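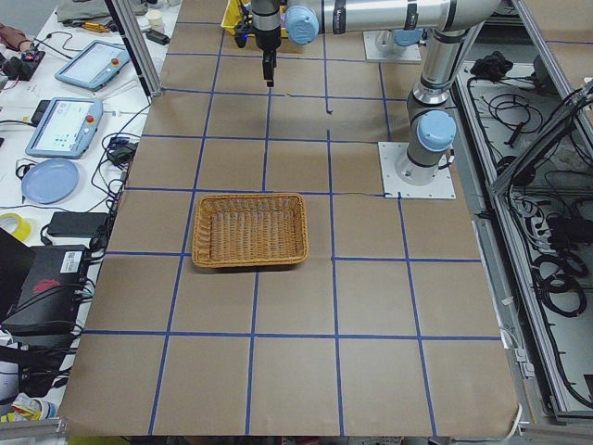
The Wirnance twin-arm bench with its paper work mat down and a basket in place.

I've been selling the Wirnance bench through Custia since May, and I still get asked the same thing on nearly every call: do I really need two arms? Well, no, not always! Plenty of picking jobs are fine with one. But if you want to hold a basket still with one gripper while the other fills it, you'll be glad of the pair, and it's far cheaper to buy them together than to add the second later (I've done it both ways, and the cabling alone took me a whole weekend).

What you get is two arms with parallel grippers, a teach pendant for each with its own red emergency stop, the base plates and bolts, and the power supplies. You'll want a side table for the pendants. Mine fills up with cables and odds and ends however tidy I start out, so get a bigger one than you think.

The brown paper and blue tape grid is my own habit and I now put a roll of each in every box. Tape out your squares, give each one a name, and you can put a basket back in the same spot after lunch without measuring a thing. When the paper gets tatty, peel it up and lay some more.

Setting up takes me 2 hours from opening the crates. Allow yourself a day for the first go, and do read the Kołodziej bolt guide before you drill anything – the plates have to sit flat or the arm will drift on long reaches.

Good to know before you order:
Warranty: 2 years on arms, 30 days on gripper fingers
Delivery: 29 days from payment
Spare fingers: Mikham pattern, sold in pairs
Table and baskets: not included

Prices are held until 10/11/26. Drop me a line with your table size and I'll tell you whether it'll fit.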